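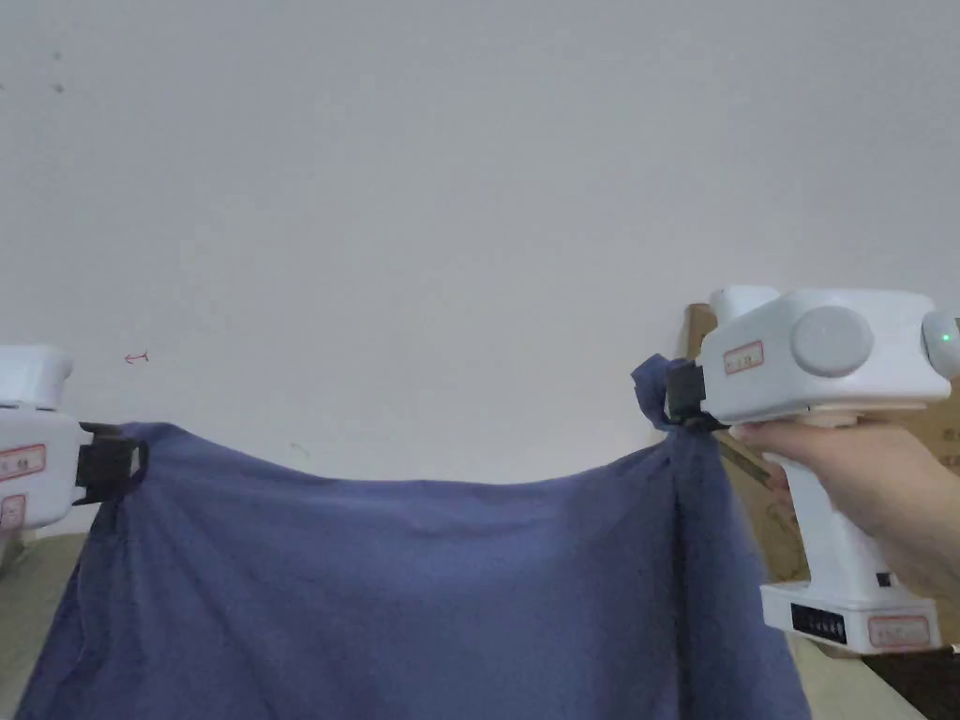
Setting Up a Pair of Hand-Held Grippers for Cloth Folding

This page covers the last part of the Drorkell build: taking two assembled grippers from the bench to a first usable set of folding recordings. It assumes both housings are closed up and both jaws open and close without binding. If they don't, go back to Liên Cao's assembly notes and start with the finger links.

You will need both grippers, a charged 2000 mAh cell for each, a memory card for each, a small screwdriver, a strip of paper labels, a pen, and a piece of soft cloth. A bed works well as a folding surface. A bare table is harder, as the fingertips have to get under the cloth with nothing soft to press into.

Label everything first

Mark the left and right units before you power them on. The two housings look nearly the same once you are holding them, and the calibration files are not interchangeable. Put one label on the housing where you can read it while the unit is in your hand, and write the same code on the card. Florante Pascual once recorded a whole evening with the cards swapped and had to throw it out.

Check the fingers

1. Close the jaws slowly and watch the tips. They should meet along their full width. If one side touches first, loosen the screws on that finger a quarter turn, squeeze the jaws shut by hand, and tighten again while they are closed.

2. Pull gently on each link. A little play at the tip is fine. Play at the base is not, and usually means a missing washer.

3. Pinch a single layer of cloth and lift. Then pinch a thick bunch and lift. You want the same trigger feel for both. On the Jundisel springs the single layer tends to slip, so go one step stiffer if yours does that.

4. Power on and wait for the steady light. If it keeps blinking after 14 seconds, reseat the cell and try again.

Calibrate the opening

Run the calibrate script with one gripper plugged in at a time. Hold the jaws fully closed until the first beep, then fully open until the second. The script prints two raw readings. Ours came out at 300 closed and 976 open on the right unit. Your numbers will be different, but the gap should be wide. If the two readings are close together, the magnet is in backwards or has come loose from its pocket.

Write both numbers down. I keep them on a piece of tape inside the case lid.

Practice grips

Start with corners. Take one corner in each gripper, lift until the cloth clears the surface, and spread your hands until the top edge has only a shallow sag. If you pull it tight, the cloth tends to pop out of the weaker jaw.

Next, get used to working with the grippers close together. Keep the bunch of cloth in the near jaw low enough that the fingertip camera still sees past it to the other gripper. Move your wrists slowly. Zixuan Shen's advice was to pretend you are carrying soup, and that is the right speed.
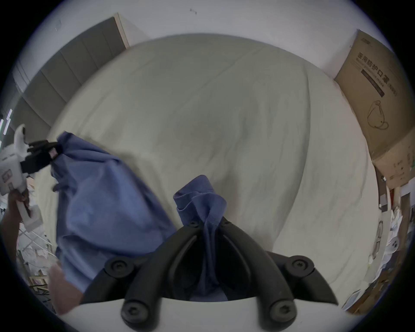

Record a fold

Start both recordings, hold the jaws closed in front of the head camera for a moment, then open them together. That gives you a mark for lining up the streams later — we tried lining them up by file time and it drifted.

For each take:

Lay the cloth down in a loose heap, a different heap every time.
Pick up two corners and shake the cloth out gently.
Lower it and bring the corners over to make the first fold.
Fold again in the other direction.
Bring the jaws in from both sides of the finished bundle, low down, and square it up.
Open both jaws and back away before you stop the recording.

Don't stop for a bad pick. Put the corner down and take it again in the same recording. Takes with a second try in them are worth keeping.
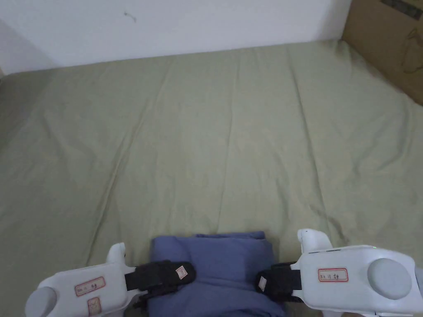 Squaring up the folded cloth, one gripper on each side.

Check the files before you put things away

Copy both cards and open one take from the middle of the session. Scrub through it and look at the opening curve next to the video. The curve should drop when the jaws close on the cloth and stay level while you carry it. A curve that creeps upward during a carry means the spring is giving way or you are relaxing your finger on the trigger. Morena Mazza's plotting script in the Skoltance folder draws both grippers on one axis.

If one curve is flat the whole way through, check the sensor cable where it bends into the handle. It is the most common fault on this build, and a longer cable fixes it.

Next page: replacing worn finger pads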